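3.2. Cómo grabamos las demostraciones (y lo que aprendimos por el camino)

Cuando Bok-nam Seol y yo propusimos la tarea de doblar ropa en el seminario de Bakilana, yo estaba convencido de que lo difícil iba a ser entrenar la política. ¡Qué ingenuo! Lo que se nos comió el semestre fue grabar. En octubre teníamos ya las dos pinzas de mano y un guion de una página, y con eso nos pusimos a doblar prendas una y otra vez, por turnos, hasta llegar a 1817 episodios (contando los que luego tiramos, que fueron unos cuantos y todavía me duelen).

El guion pedía empezar siempre con la prenda arrugada sobre la superficie y las dos pinzas abiertas, una a cada lado. La Figura 2 muestra una toma en la habitación. Elegimos la cama y no la mesa del laboratorio por una razón bastante práctica: la tela blanda cede cuando aprietas, y queríamos que el modelo viera eso desde el principio. Kai Heitmann, nuestro tutor, no lo veía nada claro y nos hizo prometer que grabaríamos también un bloque sobre mesa.

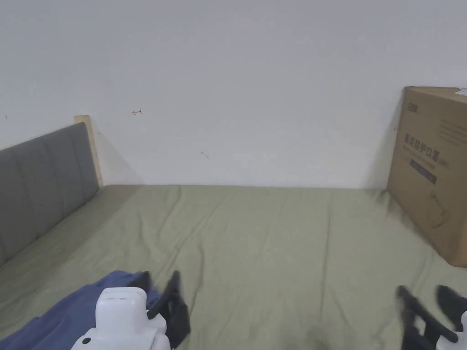
Figura 2. Las dos pinzas de mano, sobre la sábana verde; la izquierda, abierta y en parte encima de la prenda azul oscuro.

Con el bloque de mesa nos fue regular. Las primeras 30 demostraciones las hice yo solo, con demasiada prisa, y al revisarlas vi que casi siempre cerraba antes la mano derecha. Bok-nam hace justo lo contrario, así que mezclamos los turnos y dejamos de grabar en tandas largas. También añadimos una pausa de dos segundos antes del primer agarre, que al etiquetar se agradece muchísimo.

Para el entrenamiento separamos dos subconjuntos, uno de 1000 episodios solo de cama y otro con los de cama y los de mesa juntos. El nombre interno del conjunto es Kolach (lo puso Bok-nam un día que teníamos hambre, y así se quedó). Los episodios en los que una pinza se salía de la vista durante más de dos segundos quedaron fuera de ambos, y los que tenían un agarre fallido pero corregido los dejamos dentro, porque nos parecía que ahí había algo que aprender. Los resultados de cada subconjunto se comparan en la sección 4.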